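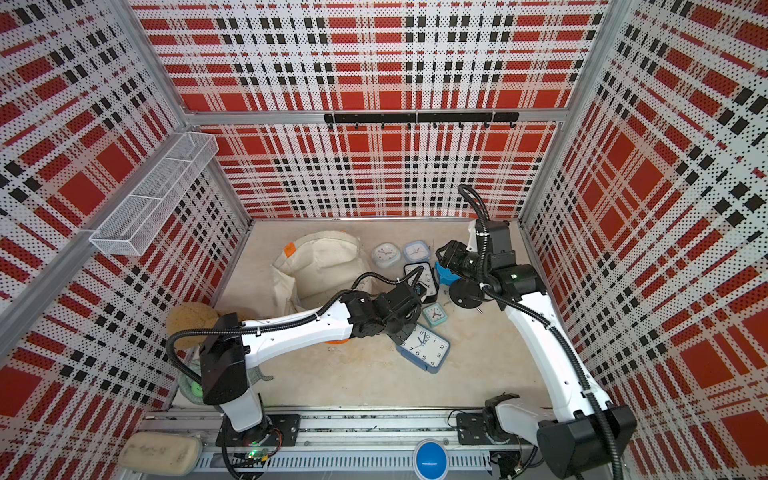 酢の蔵を見学するなら仕込みの時期に来ないと半分しか分からない、春に来た人は樽と瓶しか見ないで帰ってしまう、とロドリゴ・ウルキホは事前のメールに書いてきた。こちらは当初、八月に休みを取って行くつもりだったが、この返事を読んで日程を後ろにずらした。結果として、りんごの搾汁が始まって間もない2023年9月27日に、カダサウ(Cadasau)のりんご酢醸造所オハラ(Ojala)を訪ねることになった。

行き方

起点はヒティバウ(Hitivau)の町である。カダサウまでは50キロ、途中から谷沿いの一本道になる。バスは朝と夕方に出ていて、朝の便に乗れば見学の開始に間に合う。町を出てしばらくは麦の刈り跡が続き、川を渡ったあたりから斜面にりんごの木が見えてくる。木は背が高く、下枝の位置も高い。下草を羊に食べさせている畑が多いためで、生食用の低く仕立てた果樹園とはだいぶ見た目が違う。

停留所は集落の入口にあり、醸造所までは坂を上って十五分かかった。看板は小さい。門の手前に秤のついた荷受け場があり、トラクターが順番を待っていたので、それを目印にするほうが確実だと思う。車で来る場合の駐車場は坂の下にしかなく、門の前には停められない。

荷受けと選果

受付で名前を書き、帽子と靴カバーを受け取った。見学料は試飲込みで、支払いは最後でよい。同じ回の参加者は夫婦連れと、料理学校の生徒らしい若い人たちだった。説明はウルキホ氏がひととおりスペイン語で話し、そのあと英語で短く補ってくれる。質問はどちらの言葉でもよかった。

最初に見たのは荷受け場である。りんごは袋か木箱で運ばれ、秤に載せてから浅い水槽に落とされる。水に浮いたものが流れていき、石や土は底に沈む。傷んだ実は台の上で手で除く。茶色くなった部分が少しあるだけの実はそのまま通していたので、基準を尋ねた。打ち身は構わない、カビは一つも通さない、という答えだった。カビの臭いは搾った後では取れず、発酵させるとかえって目立つそうだ。

品種は地元のものが中心で、名前を十ほど挙げてもらったが書き取れなかった。渋みの強いもの、酸の強いもの、甘いだけのものを混ぜて搾る。割合は年ごとに変える。今年は夏が乾いて実が小さく、糖が高めに出ているので、酸の強い実を増やしているとのことだった。かじらせてもらった一つは、口の中が乾くほど渋かった。もう一つは甘いが香りがほとんどない。どちらも単独で食べたいとは思わない味である。

搾汁

洗った実は破砕機に入り、粗いおろし状になって隣の部屋に落ちる。ここでは破砕してすぐに搾らず、半日ほど置く。皮と果肉が空気に触れて果汁の色が濃くなり、渋みがいくらか丸くなるという。布に包んで重ね、上から圧をかける方式の搾り機が使われていた。布を一枚ずつ広げ、潰した実をならし、端を折りたたんで簀の子を挟む。二人が向かい合って黙々とやる作業で、見ている間、会話はなかった。

搾りたての果汁を小さなコップで飲んだ。色は紅茶に近く、甘みの後に渋みが残る。りんごジュースとして売られているものと比べると、かなり重い。搾りかすは近くの農家が飼料として引き取っていく。以前は蒸留業者にも渡していたが、いまはやめたそうだ。

床はずっと濡れていて滑る。靴カバーは役に立つが、底の平らな靴で来ないほうがよい。

アルコール発酵の部屋

酢を造るには、まず酒を造らなければならない。当たり前のことだが、見学して一番時間を割かれたのはこの部分だった。果汁はステンレスのタンクに移され、そこでゆっくり発酵する。室温は低く、上着が要る。冬の間ずっと置いておき、春先に澱を引いて、できあがった辛口のシードルを酢の蔵に回す。

急いで発酵させれば二週間で終わるのに、なぜそうしないのかと参加者の一人が尋ねた。ウルキホ氏の説明では、速く進めると香りが飛び、糖が中途半端に残ることもあるという。糖が残ったまま酢酸菌に渡すと、濁りやすく扱いにくい酢になる。できの悪いシードルからよい酢はできない、売れ残りの酒を酢にするという話は昔の農家の話だ、とも言っていた。この点については語気が強かった。

タンクにはそれぞれ紙が下がっていて、日付、比重、温度が手書きで記入されていた。パソコンでも管理しているが、現場では紙を見るそうである。字が人によって違い、七が一に見えるものがあった。

樽の蔵

建物の奥に、創業時から残っている石造りの蔵がある。創業は1928年で、入口の梁にその数字が彫ってある。戸を開けると匂いが急に強くなる。目にくるほどではないが、深く吸うとむせる。咳の出やすい人は入口で少し慣らしてから入るように言われた。

蔵には樽が562本ある。三段に積まれた列が奥まで続き、通路は人がすれ違うのがやっとの幅しかない。樽は満杯にせず、上のほうに空間を残してある。横に開けた穴には布がかぶせてあり、そこから空気が入る。酢酸菌は酒の表面で膜を張り、空気を使ってアルコールを酢酸に変えていく。表面発酵と呼ばれる昔からのやり方で、空気を吹き込みながら大きな槽で一気に進める方法に比べると、桁違いに時間がかかる。

一本だけ、上の栓を外して中を見せてもらった。懐中電灯で照らすと、白っぽく薄い膜が液面を覆っている。膜が厚くなりすぎると自分の重みで沈み、下で余計な臭いを出すことがあるので、沈んだものは取り除く。酢を抜くときも、膜を破らないように細い管を下まで差し込んで、底近くから静かに引く。新しいシードルを足すときも同じ管を使う。全部を空にすることはなく、毎回いくらか残して継ぎ足していく。

暖房も冷房もない。夏は発酵が進み、冬はほとんど止まる。樽の場所によっても進み方が違い、南の壁際は早く、戸口の近くは遅い。このため、どの樽を次に抜くかは月に一度の測定で決めている。

測定室

蔵の隣に小さな部屋があり、酸度の測り方を実演してくれた。酢を決まった量だけ取り、水で薄め、指示薬を垂らしてからアルカリの液を少しずつ加える。薄い桃色が消えずに残ったところで止め、使った量から酸度を計算する。学校の理科で習った滴定そのものである。参加者も順番にやらせてもらえたが、私は入れすぎて濃い桃色にしてしまい、計算するとずいぶん酸っぱい酢になった。

残っているアルコールの量も必ず見る。完全になくなるまで置くと、今度は菌が酢酸そのものを分解し始めることがあるらしい。わずかに残ったところで抜き、熟成用の樽に移して栓をする。そこから先は空気をなるべく触れさせない。

瓶詰め

瓶詰めは毎日やるものではなく、この日は午前中だけ機械が動いていた。充填機は小さく、瓶を並べるのも取るのも手作業である。前の日に粗い濾過をして、加熱はするものとしないものを分けている。加熱しない瓶は、家に置いている間に膜や澱が出ることがある。苦情になりやすいので、首に説明の札をかけるようになったそうだ。

この日詰めていたのはドレマ(Drema)という銘柄で、醸造所の主力にあたる。一回の瓶詰めの単位は1670リットルで、これは混合用のタンクの容量で決まっている。複数の樽から抜いた酢をこのタンクで合わせ、味をみてから詰める。合わせる作業は瓶詰めの担当者に任されていて、前回分の瓶を横に置き、色と香りを比べながら足していく。基準になる瓶は冷暗所に取ってあり、年に一度入れ替える。

色をそろえるのが一番難しい、と担当の女性が話してくれた。味の差は料理に使えば分からなくなるが、棚に並んだときの色の差は誰でも気づく。カラメルを足せば簡単だが、ここではしない。濃い樽と薄い樽の在庫を常に頭に入れておく必要があり、覚えるのに二年かかったという。ラベルを貼る機械は少し斜めに貼る癖があって、数本おきに手で直していた。

試飲

最後に売店の奥の机で試飲をした。空腹では出さない決まりで、先にパンとチーズが配られる。酢は小さじで飲み、間に水を挟む。

一つ目は若い酢で、酸がまっすぐに来る。りんごの香りははっきりしている。サラダやピクルス用とのこと。

二つ目がドレマで、色は濃い琥珀色、酸の角が取れていて、後から渋みが出る。焼いた豚肉や豆の煮込みの仕上げに垂らすとよいと言われた。私はチーズに少しつけて食べたのが一番よかった。

三つ目は熟成の長いもので、瓶も小さく値段は跳ね上がる。木の香りが強く、りんごはかなり後ろに引っ込んでいる。夫婦連れはこれを二本買っていた。私には香りが重く、家で使う場面が思いつかなかった。

ほかに、酢を水と蜂蜜で割った飲み物も出た。収穫の時期に畑で飲むものだそうで、冷やしていないのに飲みやすい。商品にはしていない。

見学の時間と注意

所要は二時間半と案内されていたが、質問が多く、三時間近くになった。帰りのバスまでは余裕があり、集落の食堂で遅い昼を食べた。豆の煮込みに例の酢が瓶ごとついてくる。

見学は予約制で、搾汁の時期は平日の午前の回のみ。階段が二か所あり、樽の蔵は車椅子では入れない。写真は荷受け場と売店なら自由、それ以外の場所では一声かけるように言われる。服には匂いが残る。帰りのバスでも自分の上着がかなり匂っていて、宿に戻ってから窓際に一晩吊るした。

瓶を持ち帰る人は、加熱していないほうを避けたほうが無難だと思う。売店でも、長い移動をする客には加熱済みを勧めていた。私は若い酢とドレマを一本ずつ買い、緩衝材に包んでもらった。送料を聞いたところ瓶の値段を超えたので、発送は頼まなかった。

予約のときに返事が来るまで一週間かかったことも書いておく。収穫期は事務所に人がいないことが多く、電話なら昼過ぎがつながりやすいそうだ。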